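Edeltraud Wegener would like it known that she never agreed to a fairy tale. She agreed to a radio interview in June, she was asked how she met her boyfriend, and by lunchtime the gossip pages had turned her answer into the love story of the year.

"I said we met at a gas station," she says. "By noon it was fate. By dinner there was a ring. I don't own a ring. I own a lot of earrings, and half of them are missing a partner."

The boyfriend is Dirk Ackermann, who hosts the late show on a rival station and was once best known for feuding with her on the air. Fans of both will remember the Dollisville street festival, where the two were booked on the same stage and managed to introduce the same band without looking at each other. Now they share an apartment and, if you believe their followers, a soulmate-level bond.

I don't believe their followers, as a rule. Radio people falling in love tends to happen close to a contract renewal, and Wegener's contract at the Haberkorn morning show was up this summer. I put that to her before the coffee came.

"You think I'd move a man's drum kit into my living room for a contract?" she says. "Do you know what that kit looks like? It's 64 inches of couch I can't have."

It's a good line. She has a lot of good lines, and she has been delivering them for a living since she was 20, so I asked for some dates instead.
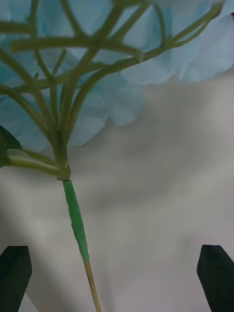 Blue artificial hydrangea on a single stem.

The timeline goes like this, in her telling. They knew each other for years and didn't get along. He thought she was loud. She thought he was a snob who played records nobody had asked for. Then his car wouldn't start after an awards dinner in Grokedcombe, she gave him a ride, and they stopped for gas and stayed in the parking lot talking until the attendant came out to ask if they were all right.

Ackermann, reached by phone, tells it a little differently. In his version the car was fine and he asked for the ride anyway.

"She's protecting me," he says. "I pretended it was dead. I had the keys in my pocket the whole time."

Did he tell her that? "She's reading it in your article, I guess."

I can't decide whether that is charming or rehearsed. It came out very smoothly. When I called Wegener back to ask, she laughed for a long time, and then said she'd always wondered why he never got it towed.

What neither of them will discuss is Huvetti, the perfume brand that put them both in its summer campaign. The timing is awkward. The first kiss picture went up on her page, the campaign launched soon after, and the comments split into people crying with joy and people asking how much the kiss cost. One fan account counted 2000 replies under that post before giving up.

"I'm not going to talk about work I signed papers on," Wegener says. Then she talks about it anyway. "They called him first. They called me because somebody there had heard us yelling at each other on the air and thought we were already a couple. We weren't. Put that in."

So I've put it in. Huvetti did not return my calls.
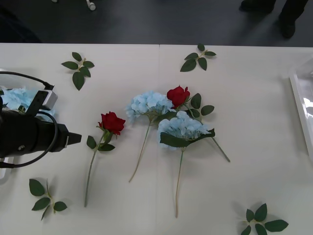
Artificial flowers and loose leaf sprigs on a white tabletop.

The wedding rumor is easier to deal with. It began with a caller to Ackermann's show, who asked if there was a date, and his answer, which was "Ask her." Within a day it was being reported that there was one.

"There is no date," Wegener says. "There is no dress. My mother has stopped speaking to me over it, so if you could print that there's no dress, she might pick up the phone."

Would she say yes? She looks out the window for a bit.

"He has to ask first, and he has to ask when there isn't a microphone on. Those are my 2 rules. I've seen what happens to the on-air ones."

Ackermann says he knows about the rules. He also says his show has had its best summer yet, that he doesn't think the two things are connected, and that he'd have to check the numbers. I asked him to send them over. So far he hasn't.

Wegener's new contract was signed the week after we spoke. She's back on mornings, and he's still on nights.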